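About Wavow

We sell fruit, mostly to people who meant to buy less of it.

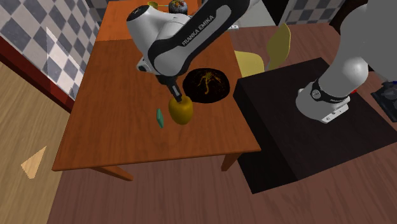

Fruit on the long table.

Wavow began as a stall with 4 crates of plums and a handwritten sign that spelt plums wrong. We fixed the sign and sales dropped, so make of that what you will. These days we deliver boxes to 600 homes and 100 offices between Skundness and the coast road, and the plums are still the thing people write in about.

We buy from small orchards, the sort with a gate that has to be lifted as you open it. In January there is very little to pick and we say so on the website – you will get apples, then more apples, then a pear.

Our Wuledura box is the big one. It was named late in the evening and we had already printed 200 labels by morning.

Bruised fruit goes into jam at a discount. Complaints are read by the same people who pack the boxes, usually before 9am and with toast.

Orders close at noon the day before delivery. Please leave your empty box out, preferably without the cat.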